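Two arms, one planner, tray-to-tray sorting: arms keep waiting on each other

gashaw_fan
Posted Wednesday, 21:14

Right, I need some outside eyes on this. We've got a two-arm cell doing tray-to-tray moves with small control gear (push buttons, a selector switch, that sort of thing) and the planning side is driving me up the wall. Both arms are planned together by Gashaw, our in-house scheduler. It works, but one arm spends ages parked while the other finishes. I went through the logs for 127 runs and the median wait at the handover was 6 seconds. Six! The move itself is quicker than that.

Perception is a separate node that spits out a pose and a class per part, and the planner won't commit until the pose has been stable for 2 frames. Collision checking is done against swept volumes padded for the cables, which I suspect is half the trouble. Cell as it stands:

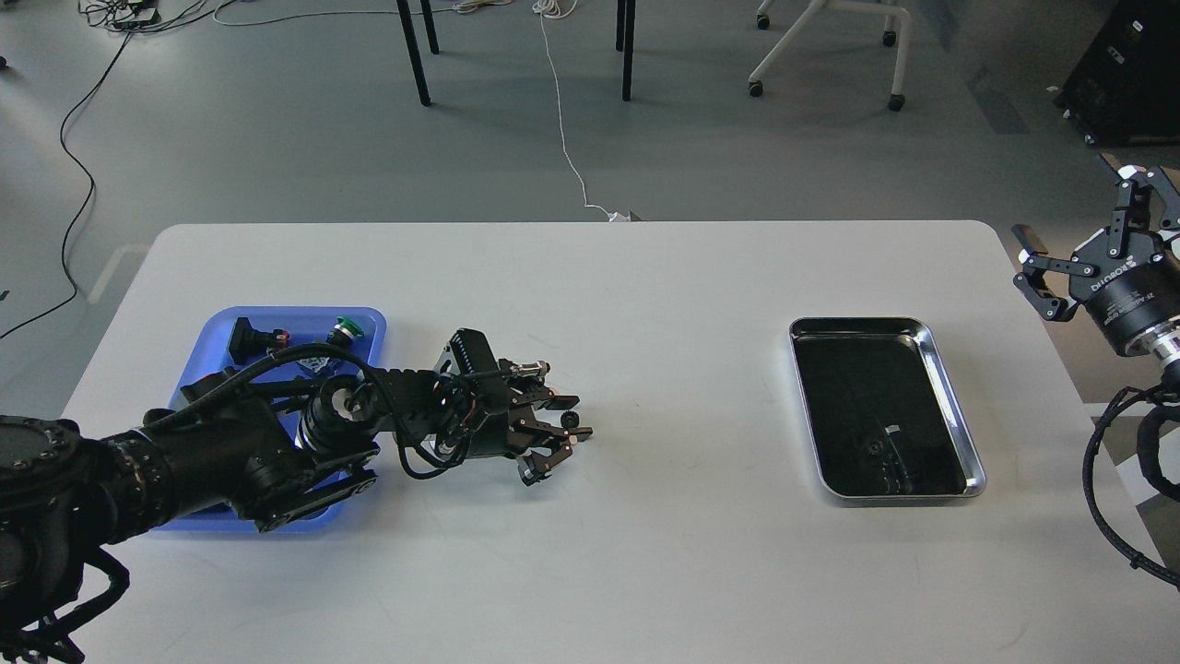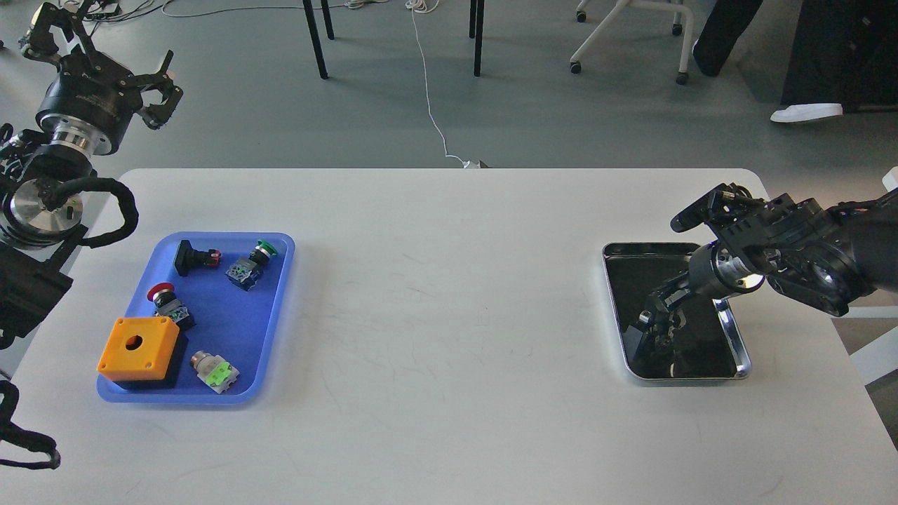

What I'd like to know is whether anyone has split the planning per arm and just locked the shared bit of the table. Solange Brito did it that way on the Dutgate cell and swears by it, but she had a much longer table and the arms hardly ever met.

mothballed
Posted Wednesday, 21:40

Yes, split it. Joint planning for two arms sounds lovely and then you spend your life tuning it. Give each arm its own planner and put a lock on the middle zone. Whoever needs it asks for it, gets it, gives it back on the way out. We've had that going at Stakwood since April and I've barely touched it.

pennyfarthing
Posted Wednesday, 22:02

Going to disagree with mothballed a bit. A lock on the middle is fine until both arms want it for most of the cycle, and then you've rebuilt the same wait with extra steps. I'd look at the padding first. What are you using for the cables?

gashaw_fan
Posted Wednesday, 22:11

One fat capsule per link, sized for the worst sag we ever measured. So yeah, it's greedy. Both wrists end up looking enormous to the checker.

pennyfarthing
Posted Wednesday, 22:19

There you go then. Chop the capsule up and let the radius vary with the joint angles. I did ours as a lookup table, 973 entries, took an afternoon to fill in and it's dead quick at run time. You'll get a load of plans back that the checker is throwing out now.

mothballed
Posted Wednesday, 22:31

A lookup table for cable sag, blimey. And what happens when someone re-ties the cables?

pennyfarthing
Posted Wednesday, 22:35

You fill it in again! It's an afternoon. I'd still take that over a lock.

dreltstead_dan
Posted Wednesday, 22:58

Can I ask a daft one, does the stable-pose check run while the arm is travelling or only once it's stopped? We had the same sort of pause at Dreltstead and blamed the planner for weeks. The perception node was resetting its counter every time an arm crossed the tray, so the other one sat there with nothing to plan to.

gashaw_fan
Posted Wednesday, 23:06

Oh no. It resets on any occlusion. I wrote that. I'll log the counter next to the scheduler state in the morning and see if the two line up.

mothballed
Posted Wednesday, 23:09

Might be both mind you. Keep the last good pose per part and only bin it if something's been near enough to knock it. And I'd still split the planners.

gashaw_fan
Posted Wednesday, 23:20

Plan is: counter first, then the capsules, then I'll think about the lock. Will post the plots if they show anything. pennyfarthing, did you interpolate between the table entries or just snap to the nearest?

pennyfarthing
Posted Wednesday, 23:27

Nearest, then a bit of slack on top. Interpolating gave me radii that were too small near the wrist flip, so I took it out.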